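Zoltano pocket audio guide, Alarcón quarter edition
January
By Olga Toledo

Rented one of these for a long weekend in Primbridge. Quick notes before I forget it all.

What you get: a little player on a lanyard, wired earbuds, a fold-out map, a charging cable. 14 stops, all in the Alarcón quarter, mostly galleries and a few old warehouses with murals down the side. Paid $8 a day at the hotel desk. Deposit on top, came back fine.

Good first. The voice. Narrator is Damián Ibarra and he's great, sounds like a guy who has lived on these streets and had a few arguments on them. The bit about the fish market turning into studios, I played twice. Short tracks too, three or four minutes, then he shuts up and lets you look. Player is light. Buttons you can find with gloves on, big deal in January.

Map is good paper, survived my coat pocket and one spilled coffee. Street names big enough to read without glasses. Restrooms marked! More maps should.
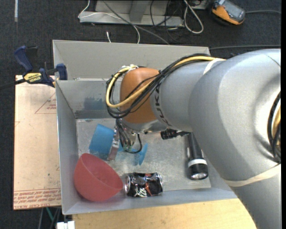

Do you need a phone or data to use it?
Everything is stored on the player, so you can leave your phone in your bag the whole time.

Now the gripes. Stop numbers on the map don't match the order of the tracks after stop six. Stop seven on paper is track nine. Spent ages outside a framing shop hearing about a chapel. Desk clerk knew all about it, handed me a pencil. Fix the map please.

Earbuds are junk. Left one kept dropping out on the Bomville bridge in the wind. Bring your own, there's a normal jack.

Battery. Box says all day. Started at 9:30, dead by 4, and I paused for a long lunch. Cold probably didnt help. You'd miss the last two galleries, and those are the ones I'd keep if I had to cut the rest. Second day I charged it over lunch and it was fine.

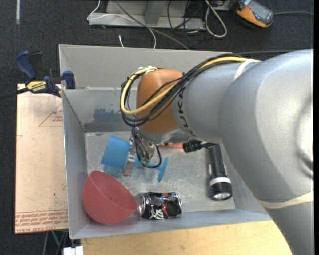

Robot arm above a metal bin, blue plastic goblet under the gripper.

Opening hours are the other thing. Guide was recorded a while back and two of the galleries now open at noon, so if you start early like me you get a locked door and Damián telling you to step inside and look up. Start at 11, have a slow breakfast. The bakery by stop two does a cheese roll thing, get it warm.

Compared to the walking tour: did that last year with my friend Zawadi, live guide, big group, couldn't hear a word at the back. Nice man, too fast. With the player you can sit on a bench for half an hour and no one waits on you. I'd take the player, even with the dumb numbering. If you like asking questions go with the live one.

Kids? Maybe ten and up. No kids track, and the warehouse history gets long. Stairs at stops four and eleven, the map does not warn you, and I saw no ramp at eleven.

Would rent again, wouldn't buy. They do sell it, $187 at the shop near the station, and for a guide to one neighborhoood that's silly. Two days is plenty. Four stars out of five, lost one for the map and nearly half of another for those earbuds.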